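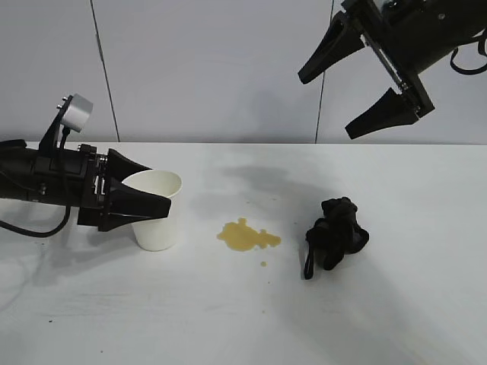
Draler pauses table-wiping trials after wrist fault

Birnimeo staff

Draler has stopped trials of its two-armed cleaning robot at the Grorkgate test kitchen after one of the arms failed to respond to a stop command on 14th September. No one was hurt.

The robot was partway through a spill-clearing routine, in which one arm steadies a paper cup while the other picks up a cloth and wipes the table. According to the company, the wiping arm kept moving for up to 13 seconds after an operator pressed the stop button on the control screen. It pushed the cloth off the bench and struck a side panel before the power was cut at the wall.

"The wall switch worked and the screen button didn't," said Muthu Varma, who runs the trials. "We won't be running either arm until we know why."

The routine had been run 1118 times since January. Varma said the log showed two earlier delays in the stop signal, both under a second, which had been put down to network traffic and not followed up. Those entries are now part of the review.

Early checks point to a wrist controller that was replaced the week before. The new part was running older software than the rest of the arm and may have treated the stop command as a routine message, placing it in a queue behind movement instructions. Draler has not confirmed this as the cause.

Golshifteh Bakhtiari, the safety adviser for the Grorkgate building, said she had asked for a wired stop button within reach of each operator before work starts again. At present the only hard cut-off is on the wall behind the control desk, a few steps from the bench.

"A button on a screen is fine for pausing a job," she said. "It shouldn't be what you rely on when someone has a hand near the table."

She has also asked that people stay 80 centimetres back from the bench whenever the motors are live. The old rule was 30 centimetres.

The trials were meant to lead to a small pilot in the staff lunchroom on the ground floor. Krum Obradović, who manages the lunchroom, said tables would be wiped by hand as usual and that he had not been given a new date.

Draler said the wrist controller had been removed and sent to its supplier, Đorđević, for testing. The other arm uses the original part and has shown no fault, but it will stay switched off as well – the two share a power supply and a control computer.

A written report is due to go to building management once the supplier's tests are finished.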